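Notes for the afternoon slot, 2 p.m. Grandley is on after me, so keep it moving.

Opening

Say it up front: I don't own Storkow shares and I'm not short either. The index stands at 1047 and everyone in this room has been told that's a floor. Ask who told them. It was usually someone selling a fund.

What the rally is made of

Go slowly on this slide. Most of the gain since May came from a handful of large names, with Storkow and Skadivmont at the front. Take those two out and the chart goes flat. Brokers call that leadership. I'd call it a thin market, and thin markets fall faster than they climb.

The dividend story

Skadivmont raised its payout and the price jumped the same morning. Read the cash flow page before you cheer. The company borrowed while it was paying you. Rhona Lennox will probably object from the floor that rates are low enough to justify it. Fair point for this year. Ask her about the year the bonds come due.

New listings

Nông wants to come to market at 292 a share. The prospectus has 2000 words on vision and one short table on customers. Pause there and let people laugh if they want to.

Automation stocks: same questions as for any other sector. Who pays, how often, and what is left after wages?
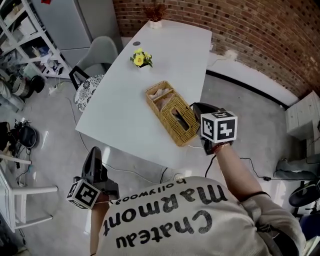
Two hand-held grippers with marker cubes, in both pictures

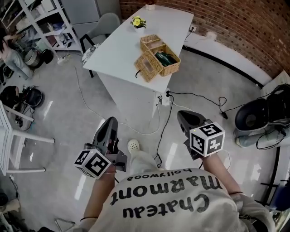
What the regulator could do

Ffion Wogan's paper asks for quarterly reporting of how much of the index sits in its top names. I'm doubtful it changes anyone's behavior, but it costs little and I'd read it. Don't get pulled into the short-selling ban. If pressed, say the last one made prices harder to trust.

Questions

Someone will ask where I'd put money now. Answer: short government paper, and I've been wrong before. Skip the last slide if we're past 2:40.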